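About Sava Language School

We started Sava with one borrowed classroom, a box of secondhand grammar books and 20 students who wanted to speak Portuguese before their summer trips. We loved it so much that we just kept going! These days we teach five languages, mornings and evenings, to over 584 learners a year.

Our classes are small and pretty noisy. You'll be talking in your first lesson, even if all you can say is your name and what you had for breakfast. We use songs, recipes, old bus timetables, bits of radio – anything that real people read and listen to.
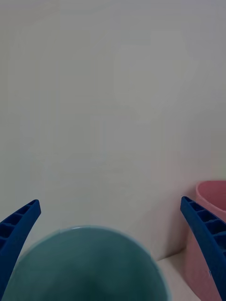 Grammar gets its turn too (some of us are a little too fond of verb tables), usually in the second half of the lesson, once everyone has warmed up. Beginners meet twice a week for 26 weeks, and new groups start in January and September. If you've studied before, come in for a short chat and we'll find you a group that fits.

Our teachers all learned at least one of their languages as adults, so they remember what it's like to freeze up when the phone rings. Ask them about it – they have stories!

Contact us | © Sava Language School | Back to top
87 shares · 2 comments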